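Contents Previous chapter Next chapter Glossary Index

Filed under: Computing and Society / Part Two: Shared Systems

Chapter 7
File Formats and the Long Life of Documents

When a person saves a letter on a computer, the program has to decide how to write it down. The words themselves are only part of the job. The program must also record which words are in bold, how wide the margins are, where each page ends and what the date at the top looks like. The set of rules it follows is called a file format. Any other program that wants to open the letter must know the same rules, or enough of them to make a fair attempt.

This chapter looks at how file formats come into being, why some of them last and others do not, and what happens to the people who depend on them. It assumes you have read Chapter 6, on storage, and know the difference between a file and the disk it sits on.

7.1 A small case

Halvorsen was a firm of land surveyors with two offices. For many years its staff wrote their reports in a word processor called Altov, which came free with the office computers. Altov saved its work in a format of its own. The company that made it never published the rules of that format, and at the time the surveyors had no need of them. Everyone in the firm used the same program, and clients were sent paper copies.

Altov was then sold to another company, which stopped work on it. The program went on running on the old machines. When those machines were replaced, it would not start on the new ones. The firm had 2977 reports on its server, and some of its clients still had the right to ask for copies.

The office manager, Gilles Masson, tried three things. He opened a report in the firm's new word processor, which showed the plain text with long runs of stray symbols between the paragraphs. He bought a conversion tool, which handled the text well but lost every table. In the end he kept one old computer in a cupboard, with Altov still on it, and had a junior member of staff print each report to a newer format as it was asked for. Each one took around 30 minutes once the tables had been checked by hand.

The case is an ordinary one. No data was lost, in the sense that every file was still on the disk exactly as it had been saved. What had gone was the means of reading it at reasonable cost.

7.2 Open and closed formats

A closed format is one whose rules are known only to its maker. Other firms may work out parts of it by studying finished files, a slow process known as reverse engineering. The results are often good for simple documents and poor for complicated ones. If the maker changes the rules in a new version, the work has to be done again.

An open format is one whose rules are written down and available to anyone. The document that sets out the rules is called a specification. A specification may be a few pages long, as it is for some simple kinds of image, or it may run to thousands. Being available does not make it easy to use. A long specification may contain mistakes, or leave gaps that each software maker fills in a different way.

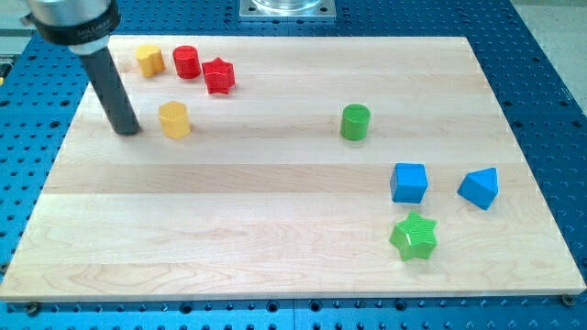
Between the two there is a good deal of middle ground. Some formats are published but covered by patents, so that a firm may read the rules freely and must still pay to use them. Others are published by a single company that keeps the right to change them at any time. A few began as closed formats and were opened later, after customers such as government departments refused to buy software without a published specification.

It is useful to ask four questions about any format. Are the rules published in full? May anyone use them without a fee? Who decides when they change? Is there more than one program that reads and writes the format well? The last question is often left out, and it matters as much as the others. A format with a perfect specification and only one working program gives its users little more choice than a closed one.

7.3 Plain text

The simplest format in common use is plain text. It holds characters and nothing else: no bold, no margins, no pictures. Even here some agreement is needed, as the computer stores each character as a number and both sides must use the same table of numbers. Early tables had room for the letters used in English and not much more. Firms in different countries drew up their own tables for the rest, and a file written with one table came out as nonsense when read with another.

The Unicode standard was drawn up to give every character in every writing system its own number. It has replaced most of the older tables. You may still meet the old problem in names and addresses taken from elderly databases, where an accented letter has turned into a pair of odd symbols.

Plain text is a safe choice for notes, lists and program code. It is less suited to a report with tables and diagrams, and few offices would accept it for that purpose.

7.4 The cost of changing

Moving from one format to another is called migration. The direct costs are easy to list: new software, staff time and the checking of converted files. The indirect costs are harder to see in advance. Templates must be rebuilt. Small scripts written years ago by someone who has since left may stop working. Links between documents may break.

Allard, a parts supplier, moved its price lists from a closed spreadsheet format to an open one over a single winter. The conversion of the files took two days. Finding and repairing the 200 or so formulas that gave slightly different answers in the new program took until March. Most of the differences came from the way each program rounded numbers, a point on which the old format's maker had published nothing.

Costs of this kind explain why firms stay with a format they dislike. Economists call the effect lock-in, and we return to it in section 7.6, with the records of a housing agency, Greltetti, that changed formats twice.

Terms used in this section

File format: the rules by which a program writes information into a file.
Specification: the document in which those rules are set out.
Reverse engineering: working out unpublished rules from finished files.
Migration: moving existing files from one format to another.
Lock-in: the state in which leaving a product costs more than a user is willing to pay.

Back to top Contact the publisher Copyright and permissions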